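The rules of the simulated table
When a robot learns in a simulation, who checks the homework? A small group at Flirmont has written a code of practice, and other workshops are starting to borrow it.

Gleice Marinho keeps a printed copy of the code in the top drawer of her desk. It is 20 pages long, stapled in one corner, and the margins are full of pencil. She has worked at Flirmont for 3 years, and for most of that time there was no code at all. Each engineer built test scenes as he or she liked, ran the robot arm through them, and wrote down a score.

"The scores looked very good," she told me. "Then we asked two colleagues to repeat the same test, and they got two other scores. It was the same arm and the same program. What was different was everything we did not write down."

This is a common trouble in robotics today. Tests with a real arm are slow, and a real arm can break things, including itself. In a simulation you can run the same task all night and nobody has to sweep the floor. But a simulation is made of decisions. Somebody decides how heavy a box is, how slippery a table is, where the light comes from. If these decisions stay in one person's head, the result cannot be compared with anything.

Existing safety rules for robots mostly speak about machines that stand near people: fences, stop buttons, speed. They are necessary, and Marinho has no quarrel with them. Her code speaks about the step before, when the machine exists only on a screen and the danger is of another kind – that we believe a number which means very little.

What the code asks

The first part is about the record. Every scene must have a sheet, and on the sheet go the objects, their weights, the friction of each surface and the starting position of the arm. If a value is a guess, the word "guess" must be written beside it. Marinho says this was the most unpopular line in the first draft. Engineers do not like to see the word guess next to their own name.

The second part is about choosing objects. For years the Flirmont scenes had cubes and cylinders in bright colours, and the arm became excellent with cubes and cylinders. The code now says that at least one object in each tabletop scene should have an irregular outline, and at least one should have a surface with relief or pattern. It also says that an object which is simplified must be marked as simplified on the sheet, so that no one later claims the arm can close a laptop when it has only met a plain model of one.

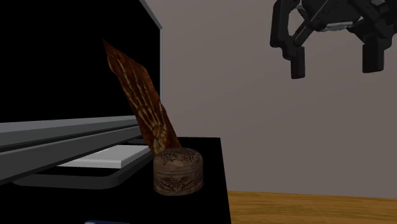 Edges, dark surfaces and other difficult places

The third part grew out of arguments. Where may an object stand? The early rule was that everything should be well inside the table, and it made the scores higher. Marinho wanted the opposite. In a house or an office, people put small things near the edge, beside other things, in front of things that lean. A glossy black tabletop makes the problem harder, for a camera can lose a dark object on it.

The compromise is written in plain words. A set of scenes must include objects near an edge, objects that partly cover each other, and at least one dark or shiny surface. The easy scenes are allowed, but their results must be reported in a separate column.

There is also a rule for the beginning of each trial. The gripper starts open and in free air, away from all objects, and the distance is noted. It sounds like a small matter. Before the code, some trials began with the fingers almost touching the target, and these were counted together with the others.

How many trials are enough

Here the code is strict. A result may be published inside the company after more than 3,000 trials, with the failed ones kept. Each failure gets one of 7 labels, such as "missed", "dropped" or "touched a neighbour". The last one is Marinho's favourite, and she defended it for a long time. An arm that picks up a box and knocks over what stands behind it has done the task, if you read the task carelessly.

Workshops at Drukatau and Hirnance have taken over the record sheet and the labels, with small changes. At Brito they took the labels only. They found the sheet too long, and I must say that when I tried to fill one in as a visitor, it cost me most of a morning – and my scene had very few objects.

Marinho accepts this criticism. A shorter sheet has been in use as a trial since May, and the group will meet on 5th August to decide if it can replace the old one. She is not sure how she will vote. The short version leaves out the lighting, and she has seen what a shadow can do to a result.

She also wants a new chapter on the move from simulation to the real arm. At present the code gives this subject a single paragraph, which asks that the real table be set up from the same sheet by a person who did not build the simulated one. In her copy, the pencil notes beside that paragraph are already longer than the paragraph.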